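Pitia: my mending log, as a data set

README, last touched 2018-09-18

Hello! I mend clothes, mostly my own and now and then a neighbour's, and for the past while I've been writing down every repair in a spreadsheet. Pitia is that spreadsheet, tidied up enough that other people can open it without swearing. I named it after the folder it lived in and never got round to changing it.

What's in it

There are 188 repairs, one per row. The main file is repairs.csv and the other one is threads.csv, which lists the threads and yarns I used. You can join the two on thread_id. If you only want to know how long a patch on a knee lasts, you can ignore threads.csv completely.

The columns in repairs.csv

garment — jeans, shirt, jumper, sock, coat or other. Dungarees went under jeans, sorry.
fabric — whatever the label said, or my best guess if the label had been snipped out (I'm a label snipper).
damage — hole, tear, worn patch, seam, zip or button.
method — darn, patch, whipstitch, replace, or "bodge". A bodge is anything I did in a hurry before going out.
minutes — time spent sewing. Hunting for the needle isn't included, or the numbers would be frightening.
held — yes, no or blank. Blank means the thing left the house and I never heard.

Things to watch out for

The held column is the weakest one. 31 rows are blank, and I'd leave those out of any sums instead of treating them as a no. The early rows are also a bit vague on method, as I hadn't yet worked out that a woven darn and a knitted darn ought to be kept apart. From August onwards they're separate.

Jeans are over-represented. I walk a lot and I wear them until the thighs go, so 27 of the rows are thigh or knee patches on denim. Please don't use this to say anything about what people in general wear out!

Thread names are my own shorthand. "Brisum grey" and "Aoki heavy" are what I scribbled on the tins, and "Vetilano" is the market stall where I bought a big bag of odds and ends, so it covers several weights of cotton.

Using it

Do what you like with it, including teaching, charts and silly quizzes. A mention is nice but I shan't chase you. If you spot a mistake, open an issue and give me the row number. I've already fixed 2 rows where a sock was down as a coat.

Still to do: split "other" into something useful, and add a cost column if I can find the receipts.

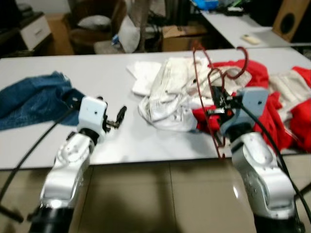
Blue denim jeans on a white table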